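Teleop demos for a two-arm pick and place – how many is enough?
Posted by kmussa, January, 9:40 pm

I'm recording demonstrations for a pair of small arms on a shared rail, driving both by remote control from leader arms. The job is moving pencil cases between a little wooden shelf and the floor of the cell. I have 246 episodes so far and my target is 300. The policy trained on the first lot does fine with cases lying flat and gets lost when one is on its end. Happy to hear what others would change.

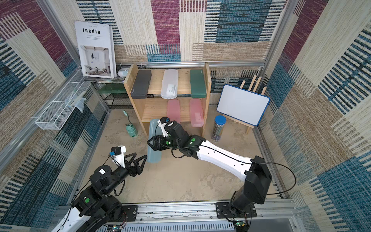
Grasp height is what I keep going back and forth on. If I pinch near the middle, the case swings when I lift it. If I go low it stays steadier, but there's less room for the fingers. With the light blue one leaning on the shelf base I had the right gripper closed on the lower part and the left one open beside it, ready to help. I don't know if two styles of grasp in one set will hurt.

– Kanini Mussa

ferrous_dan wrote:
Pick one style and stick to it. I mixed grasps on my Luvix set and the policy averaged them and grabbed nothing. I'd bin the odd ones before you get to 300.

tilly_b wrote:
Disagree with Dan. If the start positions are different, the grasps should be too. What hurts is pausing. I trimmed every idle stretch out of my recordings and it helped more than new data did. What does your flat layout look like?

kmussa wrote:
Side by side across the middle, shelf behind. 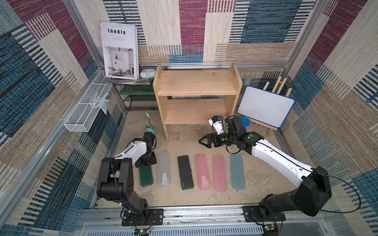
Six cases in a row, left gripper over the dark green one.

I change the colour order between batches but keep the spacing much the same.

ferrous_dan wrote:
Then I'd vary the spacing before anything else. Even gaps are easy to memorise. Also slow down on the approach. When I guided my old Kanaan arm by hand I was always gentler than I am with a leader arm, and the data was better for it.

tilly_b wrote:
Hand guiding is fine with one arm. With two you run out of hands, and your own arms end up in front of the cameras. I'd stay with remote control.

kmussa wrote:
Fair point on the spacing. I'll do the next 32 with uneven gaps and keep them in a separate folder so I can train with and without.
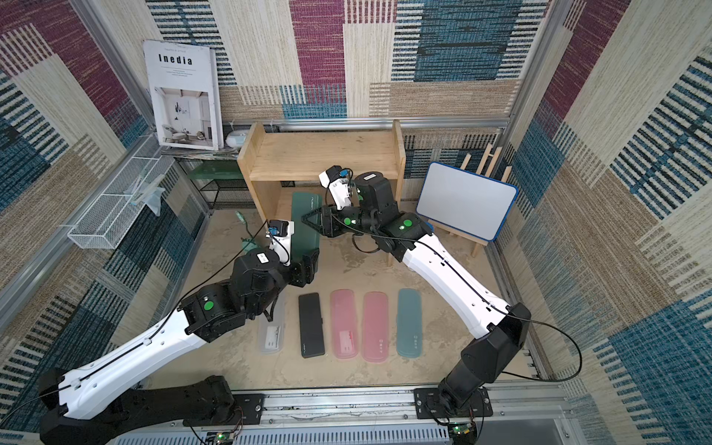 I'm also going to label each episode by which arm does the lifting. At the moment that's only in my notebook, and my handwriting isn't much use to a training script.

Comments (3)

oskar77: We recorded 3,000 for a Busex job and most were near copies. Variety first.

pinfold: Are you using the Jarnine recorder? It drops wrist camera frames if the disk is slow.

kmussa: No, my own script. I'll check for dropped frames anyway.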